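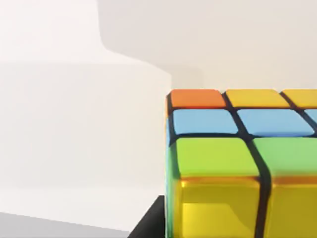
Rubik's cube, close up

Elby protests, November thread (page 2)

senumvalley
Local radio has the march at 3000 people when it reached the Senum bridge. The police figure is 321. I was there from 2 in the afternoon until dark and I don't believe either one.

greyheron
321 is probably just the group that sat down in front of the governor's office. They counted the sit-in and called it the march. They did the same thing last year after the fuel price rallies.

senumvalley
Could be. The statement says "participants in the unauthorized event" and leaves it there.

Briggs
I live two streets from the bridge and I don't see how you get 3000. The road was full on one side only. Also everyone here keeps leaving out the broken windows at the Prestance office. People work there.

greyheron
The windows were broken after the police closed the bridge at both ends. Before that it was people standing around with signs. I'm not saying it's fine, I'm saying look at the order.
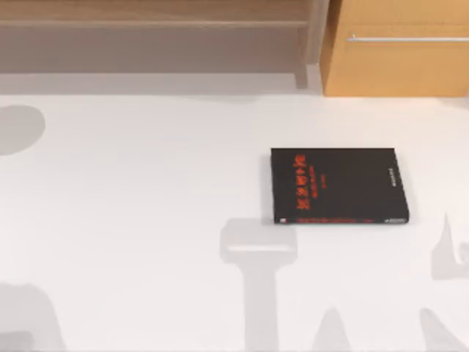 And the curfew notice had already been printed by then. My neighbor got one under the door at lunchtime, hours before any glass was broken. So whatever they say now about reacting to damage, the decision was made that morning.

Briggs
A notice under a door at lunchtime is your neighbor's word. Mine came in the evening.

tollroad45
Ours came in the evening too, but we're on the far side of Elby. They may have gone street by street.

Does anyone know about the people who were detained? I heard 45, and that most were let go the same night. My cousin is still waiting to hear about a coworker.

senumvalley
45 is what the lawyers' group is saying. The interior ministry hasn't given a number. Tell your cousin to go to the district station in person — they aren't reading names out over the phone.

tollroad45
Thanks, will pass it on.

Briggs
Is the bridge open to cars yet?

greyheron
One lane, as of this morning. Trucks are being sent north.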